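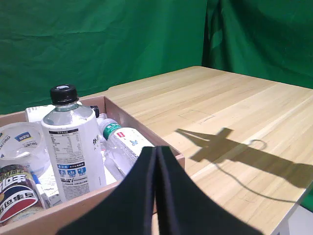 FLULLDALE HOUSEHOLD CONTAINER PROGRAM TO EXPAND TO ALL DISTRICTS IN APRIL

Bultirmont Materials Recovery to accept bottles, tubs and empty spray cans in a single cart

FLULLDALE – The Flulldale Solid Waste Authority and its processing contractor, Bultirmont Materials Recovery, announced today that the household container program will be extended to every residential district beginning in April. Residents will be able to place plastic bottles, plastic tubs and completely empty spray cans in the same blue cart already used for paper and cardboard.

The expansion follows a trial period in the Ciobanu district, where 1081 households took part. Participating homes received a revised sorting guide, a replacement cart lid and access to a telephone help line open from 8 a.m. to 6 p.m. The Authority will offer the same materials to all households before the first expanded collection.

"Residents have asked for years why so many of the containers under their sinks and in their garages had to go in the trash," said Kenza El Fassi, executive director of the Authority. "The rules differed by material, by shape and by drop-off site. We now have one set of rules, and it fits on one side of a sheet of paper."

Under the previous arrangement, tubs were accepted only at the Mill Street transfer station, and spray cans only at the household hazardous waste counter. Bottles were collected at the curb, but caps had to be removed and discarded. Beginning in April, caps should be left on. Bultirmont has changed the screens on its sorting line so that capped bottles are processed together, and loose caps will no longer be recovered if they are placed in the cart separately.

The Authority has also revised its position on labels. Printed containers are accepted in any language and with any amount of printing, and residents do not need to scrub off ink or peel away paper or film. A quick rinse is sufficient for food and beverage containers. Tubs that held motor oil, pesticides or pool chemicals remain excluded and should be taken to the hazardous waste counter as before.
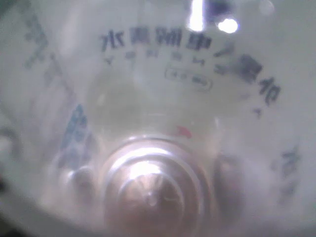
Said Lamrani wrote during the public comment period that the rinsing rule had been the main obstacle in his building, where several neighbors threw away yogurt and soup tubs because they believed any trace of food would cause the whole cart to be rejected. He asked the Authority to state plainly what counts as clean. In response, the revised guide now specifies that a container is acceptable when it has been emptied, rinsed once and drained. Stains and light odors are not grounds for rejection.

Collection days will not change. Trucks will continue to begin their routes at 6:30 a.m., and carts should be at the curb by that time. Households that need a larger cart may request one at no charge through the end of the program's first year. The Authority has 2418 large carts in stock and will fill requests in the order in which they are received.

Contamination inspections will resume with the expanded service. During the first two months, inspectors will leave a printed notice on carts containing items that do not belong, and the cart will still be emptied. After that period, a cart with repeated problems may be left at the curb with instructions for correction. No fines are planned.

"We would much prefer a conversation to a penalty," said Everett Escobedo, collections manager for the Authority. "Most of the mistakes we saw in Ciobanu came from old habits or from the old lid, which still listed the former rules."

Apartment buildings and mobile home communities with shared containers will receive new signs in English, Spanish and Chinese. Property managers may order additional signs through the Authority's website.

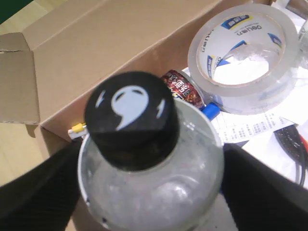
Processing and Markets

Bultirmont Materials Recovery will process the added material at its existing plant on the east side of Flulldale. The company has completed work on a second sorting line with a rated capacity of 3000 tons per year. Sorted plastics will be sold to Julix, a regional manufacturer of drainage pipe and garden edging, under a supply agreement signed earlier this year. Steel and aluminum will continue to be sold on the open market.

"A steady supply of clean material is what allows us to run a second line at all," said Joni Kemppainen, plant director at Bultirmont. "The results from Ciobanu gave us enough confidence to order the equipment."

Spray Cans

Empty cans that held hair products, household starch, cooking oil or similar consumer goods may go in the blue cart. A can is considered empty when pressing the nozzle produces no spray and no sound. Plastic overcaps should be removed and placed in the cart beside the can. Residents should not puncture, crush or flatten cans.
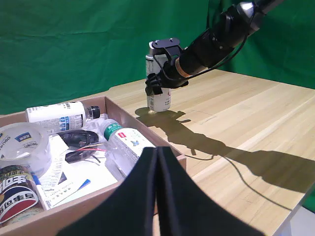
Cans that are partly full, and all cans that held paint, insecticide or automotive products, must be taken to the hazardous waste counter, which is open to residents free of charge. Propane cylinders and fire extinguishers are not accepted in any cart.

Public Information Session

The Authority will hold an information session at 7 p.m. on the first evening of the expanded service in the main hall of the Flulldale Public Library. Taha Tawfik, outreach coordinator, will present the revised guide and take questions. Interpretation will be available on request.

The Authority's board approved $1120 in small grants for school classrooms that wish to set up their own container stations. Applications are available from the outreach office.

About the Flulldale Solid Waste Authority

The Flulldale Solid Waste Authority provides trash, recycling and yard waste collection to residential customers and operates the Mill Street transfer station and the household hazardous waste counter.

Media contact: Office of Public Outreach, Flulldale Solid Waste Authority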